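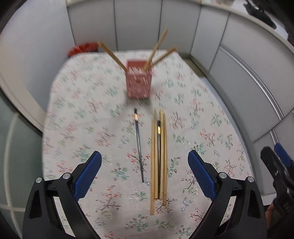

Chopstick sorting, kitchen set, first pass. Both handheld grippers in view.

Fustdale tabletop collection: gallery, May

The pages in this series cover the handheld collection work done for the Fustdale grasping model. Earlier galleries dealt with rigid objects of one size. The present one deals with chopsticks, which are thin, light, tapered, and usually found touching one another. The model performed poorly on all four counts in the spring evaluation, and the chopstick task was added to the schedule as a result.

The task is stated to the operator in one sentence: pick up the chopsticks lying on the table and put them in the holder. No order is prescribed. Two grippers are used, one per hand, and the operator decides which hand takes which stick. An episode ends when the cloth is clear or when 45 seconds have passed. Episodes that time out are kept and labeled as such.

Setup notes

Start states are drawn from a printed sheet of 20 layouts. A layout gives the position of the holder, the number of sticks already in it, and the arrangement of the rest: single, parallel row, crossed, or bundled. Positions are matched by eye. An earlier attempt to tape marks onto the cloth was dropped after the first training run, where the policy had learned to look for the tape.

The tablecloth stays on for the whole session. A printed cloth gives the visual encoder more trouble than a plain one, particularly where a stem in the print runs in the same direction as a stick. We have a plain gray cloth for comparison and will run the same layouts on it once the floral set is complete.

Finger pads are blue and textured. They are inspected at each break and replaced when the grid has worn smooth at the tip, where most contact with thin objects takes place. Pads were supplied by Wouters. The previous type, from Semness, had a coarser surface and let a stick roll during closing - acceptable for mugs, poor for anything narrow.

Parallel rows

A row is the harder of the common layouts. With the sticks side by side there is no gap for a finger, so the operator has to take the outermost one first or separate the row by pushing. Both strategies appear in the data and both are accepted. We ask only that a push be deliberate, in a single motion, because repeated small nudges produce long stretches of video in which the action label is close to zero and the object is moving anyway.

Mixed colors in a row are intentional. Early recordings used wood only, and the model then treated black sticks as shadow. Mixed rows went in at the second revision of the layout sheet.

Insertion

Placing a stick in the holder accounts for most of the failed episodes. The gripper tends to arrive with the stick tilted, and the sticks already standing in the holder lean across the opening. Operators are told to correct the tilt before reaching the rim and to release only after the lower end is inside. A stick that drops outside the holder may be picked up again within the same episode. The recovery is recorded as a separate segment, and these segments have been worth more per minute of video than clean insertions.

The holder is allowed to tip or shift. It is not fixed to the table and should not be held down with the second gripper unless the layout sheet says so. Two-handed layouts are marked with a B.
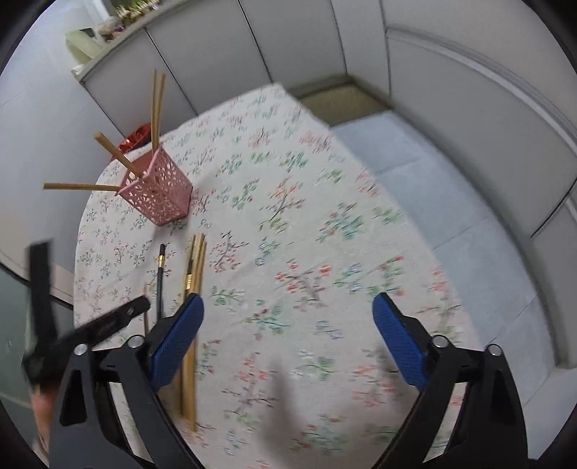 Approach speed should drop over the last few centimeters. The wrist camera is the only view the policy receives, and a fast approach blurs the contact area in the part of the motion where detail matters most. Marijke Postma reviewed the first batch and rejected 8 episodes for this reason alone. The replacement episodes were recorded the same afternoon.

Opening width is logged continuously. For thin objects the final width is small enough that sensor offset becomes significant, so each gripper is closed fully on nothing at the start and end of a session. If the two zero readings differ by more than 2 millimeters, the session is set aside for correction before it goes into the training set.

Labels and storage

Each episode carries the layout number, the operator code, the outcome, and a free text field. The free text field is optional but should be used when something outside the layout happens, such as a stick leaving the table. Segmentation is done in Timico. The segment names are reach, close, lift, carry, insert, release, and recover. Please do not add names locally; send a request and the list will be changed for everyone.

Known problems with this set

Hands of the second operator enter the view in some episodes. They are left unmasked for now.

Reflections on the black sticks shift with the viewing angle and are sometimes segmented as a separate object. Corrections are pending.

The time offset between left and right grippers was not checked before the first layout. It has been measured afterward and written into the metadata - use the corrected timestamps.

Next gallery: the same layouts on the gray cloth.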